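Trurach Guest House – Lounge Safety Checklist
Quarterly inspection, June
Form 37

1. Exits and walkways
Path to the hall door clear: Yes
Rugs flat, edges secured: No
Comment: Rug by the door lifts at one corner. Tape ordered from Kofler.

2. Alarms
Smoke alarm tested: Yes
Comment: Battery replaced. Alarm sounded within 15 seconds of the button being pressed.

3. Heating
Radiator guard fixed: Yes
Clearance of 100 cm kept in front: No
Comment: Measured at 70 cm. Furniture to be moved back before the next inspection.

4. Seating
Sofa and armchair stable, no exposed staples: Yes
Fire labels attached: Sofa yes, armchair no
Comment: Replacement label requested for the striped armchair. The chair stays in use until the Hedham office replies.

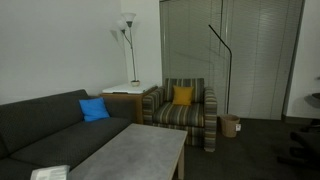
5. Lamps and cords
Two-shade lamp upright and steady on side table: Yes
Cord free of damage: Yes
Comment: Bulbs must not exceed the wattage marked on the socket – staff are reminded to check before replacing.

Result: Pass, with three items open
Return to: Skollurik Property Services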